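Wiltine G2 hand-held gripper
Data collection tool with wrist camera, V pads and passive finger drive

In stock: 15 units. Next batch November.

Price on request for labs, list price for everyone else is in the PDF. Educational discount applies, ask before you order and not after please, we can't refund the difference.

What you get

One gripper, white housing, camera fitted and focused. Trigger handle. One pair of V pads (grey), one pair of flat pads. Strap. USB-C lead, right-angled at the tool end. Calibration sheet with the serial number on it, keep this. Hard case is extra.

Not in the box: arm mount, marker stands, SD card, charger.

What it's for

Recording hand-led tasks that you then want to run on an arm. Same pads and same camera position on both sides, so footage from the hand tool and footage from the arm line up. Works with the Sesow arm mount (bolt pattern on page 2 of the PDF) and with the Kütt wrist flange if you buy the adaptor plate. Other arms: send us a drawing.

How it compares

People keep asking G2 or the older G1, or G2 or the Merico. Short version.

G1. Lighter. Flat pads only, they slip on anything round. Camera sat further forward and you lost the pads from view when the fingers closed. We still service it, don't sell it.

Merico hand unit. Nice trigger, better than ours if we're fair. Two cameras, so twice the footage to store. Narrower opening. Pads are glued and you send the whole thing back when they wear out. If you mostly handle small parts have a look at it.

G2. One wide camera, looks out over the housing and the pad. Opening takes a mug or a jar from the side. Pads come off with 2 screws. Vents in the housing, because the G1 got warm on long sessions and we had complaints.

Our trials

We ran both hand units through the same jobs in the big ground floor room in September. Kitchen type tasks mostly. Oven door, lids, putting things on and off a table. Daylight from the windows on one side, ceiling lights on, people walking through as normal. Wanted it messy. A bare lab bench tells you very little about tracking.

The wide lens takes in a lot: windows down the left, the mezzanine railing, the spiral stairs, the toaster oven on its marble-patterned table, and the V pad low in the middle with its mesh-like face.

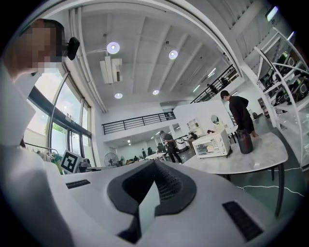
Vaida Adomaitis wrote back after reading an early version of this page. She thinks we undersell the pads and oversell the lens. "The lens is fine, everybody's lens is fine now. I lose sessions to pads. With the flat ones I was re-gripping jar lids all afternoon, with the V ones I wasn't, and you've put that in one line near the bottom." She also wants it said that the trigger spring is stiff for small hands, and that a softer spring ought to be in the box.

Fair on both. Softer spring is now a free option, tick it on the order form. Pads below.

Pads

V pad: for round things. Handles, jars, bottles, tubes. The textured face holds well on glass and painted metal. Poor on paper and thin card, use the flat pads.

Flat pad: cloth, card, boxes, cutlery.

Wear: we cycled one pair of V pads 3000 times on a glass jar and they were still holding at the end, with some shine on the inner edge. The flat pair let go of the jar at 2727. Your mileage will differ with dusty parts. Spare pads sold in pairs, don't mix old with new.

Camera and tracking

Fixed focus, don't turn the lens ring. If you have turned it, send it back and we will reset it for the cost of postage.

The side of the housing blocks part of the view on the left. Same on the arm version so it does no harm in training, but don't put your marker over there. Put one marker propped at an angle where the camera meets it early in the take and leave it alone for the rest of the day. If somebody moves it, redo the map.

Strong window light: lock the exposure before you start. Auto exposure pumps when you swing from window to wall and the tracking dosen't like it.

Fans, curtains and people are OK as long as they aren't most of the picture.

Battery

Up to 15 percent drop in run time in a cold room. Swap between takes, not during, the clock resets and you'll have a gap in the log.

Known problems

Strap buckle rattles. Fixed on the next batch, old ones can have a bit of tape.

Firmware shipped before September 16, 2022 writes the wrong serial into the file header. Update first. The files are otherwise fine and we have a small script that corrects them.

Kütt adaptor plate: two of the holes are tight. Run a tap through.

Black housing: no. White only for now.

Ordering

Email with quantity, which arm, which spring. Darius Pärn does the quotes and is usually quick, slower on Fridays. Loan unit available for a fortnight, deposit needed, you pay the carriage back. Please return it with both sets of pads, the last one came home with niether.

Related: Sesow arm mount / Kütt adaptor plate / V pads, pair / flat pads, pair / marker stand / hard case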